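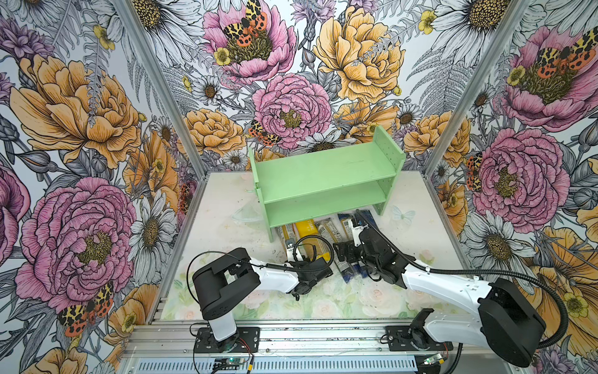
Dry Goods Shelver, Part Time (Plonwood)

Vultent keeps the pantries of shared houses, small offices and one very particular rowing club stocked and in order. We need a person to put dry goods on shelves and to care, to a degree your friends may find tiring, about which way they face.

The job is based at our packing room on Moynihan Street in Plonwood, with trips out to clients. It would suit anyone who has ever fixed a stranger's cupboard while waiting for the kettle.

What you'd be doing

Mostly pasta. We also handle rice, lentils, oats and a baffling amount of couscous, but long pasta is where shelvers are made or broken. It slides, it rolls, and it ends up in a pile on the floor of the cupboard the moment you turn to get the next bag. You'll be picking it up, sorting it by kind, and getting it back on the shelf so that a hungry person can find it at 9 p.m. without turning on the big light.

Each client pantry gets a visit every 2 weeks. You check what's there, bring the older packs forward, set the new ones behind, and write up what's missing. If something has slipped under the bottom shelf, you get down and fetch it. We supply knee pads. They aren't stylish.

You'd also help in the packing room on Mondays, when the deliveries come in and the place looks like a supermarket that lost an argument. Rafsan Miah runs that day. He is patient about most things and not at all patient about
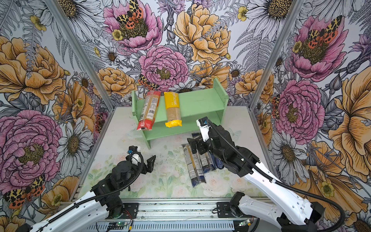

open bags put back without a clip, so please own that habit before you start. He'll show you our way of doing a shelf, which takes up one page, and then our exceptions, which take up 13.

The bags will give you the most trouble. They slump, they lean on their neighbors, and the barcode is always on the side you didn't pick up. Standing them upright is fine for a while. Laying them flat is safer. We have had long discussions about this and you will be expected to hold a view.

What we're looking for

You should be able to lift a full crate and stand for a half shift, with enough reading stamina for small print on shiny packaging. Shop or kitchen experience is useful, though we've hired well from libraries. A driver's license helps with the Rivton clients but isn't required.

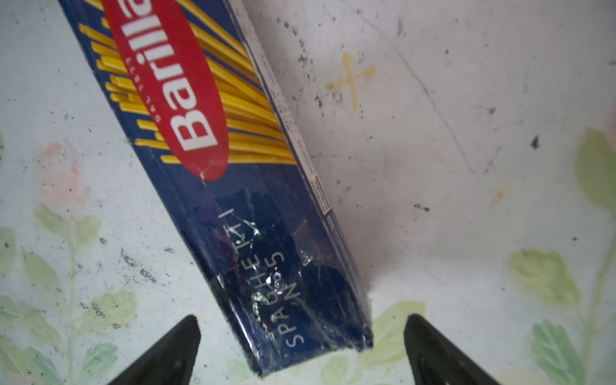
Labels are half the work. Our clients order by exact product, and a household that asked for spaghetti will write to us at length if it gets something wider. So you'll read the front of everything before it goes up, including the bits that don't want to be read. A Barilla box is a fair test: the red oval you could spot from across the street, but the "N.5" is down by the product name, and with the clear film still on, the glare sits right on top of it. Tilt it, read it, then shelve it. People who guess from the color of the box tend to have a long second visit.

Hours and pay

Mornings, four days a week, finishing in time for lunch (yes, it's often pasta). Pay is hourly and we'll tell you the rate in our first reply, before you've ironed anything. There is a $500 bonus once you've been here through one full winter, which is our busy season, and a staff discount on dry goods that you may come to regard with mixed feelings.

How to apply

Write to Kálmán Virág at Vultent, Moynihan Street, Plonwood, by the end of March. Skip the cover letter. Tell us how your own cupboard is arranged and what you'd change -- half a page is plenty. Photos are welcome, and please don't tidy up first.

If we like the sound of you, we'll ask you in for a paid trial morning. You'll get a bare shelf and a crate of mixed packets, and then we'll leave you alone with them. Bring shoes you can kneel in.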